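Open day at the Hurnlow workshop

September 26, 2022

I took Saturday to drive over to Hurnlow for their open day. I had meant to go in July, when they ran the first one, but it was full before I got around to signing up. The building is behind the old feed store, and the parking lot holds maybe a dozen cars, so I ended up on the street.

Sign-in was a clipboard on a folding table. There were 17 names above mine when I wrote it down. They gave me a sticker with my name on it and told me the tour started at 11, which gave me time for a coffee.

The tour was in two parts. The first was the machine shop, which I liked more than I expected. They had an older mill running that cuts brackets for a company called Drurkier. It is slow and loud and you stand behind a yellow line. A man asked how often the cutters get changed and the answer went on for a good ten minutes. I did not follow all of it.

The second part was the robot room, and that was why I had come. Sutrisno Kwok ran this one. He has been at Hurnlow for 2 years and before that he fixed packaging lines at Mägi. He talked without slides, which I appreciated. He said most of the work is picking things up and putting them down again, and that it is harder than it sounds when the things are small or see-through. A clear container is a problem for a camera because the camera mostly sees whatever is behind it. Add something soft or shiny inside and it gets worse.

They work with two arms at a time on one table. Sutrisno said one arm can do a lot by itself, but as soon as you need to hold a thing steady while you do something to it, you want the second one. He compared it to opening a jar. I tried to think of things I do in my kitchen with one hand and came up with very few.

I asked how many tries they get through in a day. He said 51 was the most they had done on one task, and a lot of that time goes to setting the table up again after each try. Somebody behind me asked if it was boring and he said yes, some days.

What I noticed most was how slow it was. In the videos people share, these things are nearly always sped up. In person you have time to look at the table, look at the monitor, and look back.
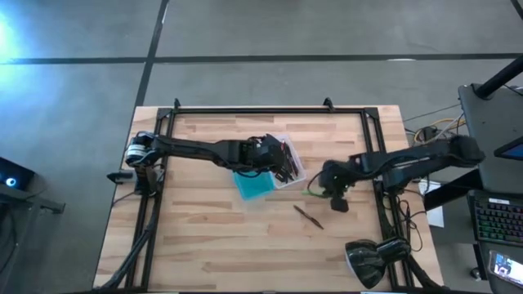

Both arms at the work table, with the left gripper over the clear container.

I stayed for a second round of questions, mostly about cost and noise. The arms are a lot quieter than the mill. He would not give a price, only that the table was the cheap part.

If you want to go, sign up early and eat first, as the only food was a box of granola bars by the door. The next open day has not been announced. I will post the date when I get it. I also still owe you the write-up on the Daltitz museum trip, and that should be up this week.

Filed under: Day trips, Machines

Recent posts
Replacing the belt on my old drill press
Two days in Daltitz: where we stayed
What I keep in the truck
Library book sale finds

Contact | © 2022 All rights reserved | Back to top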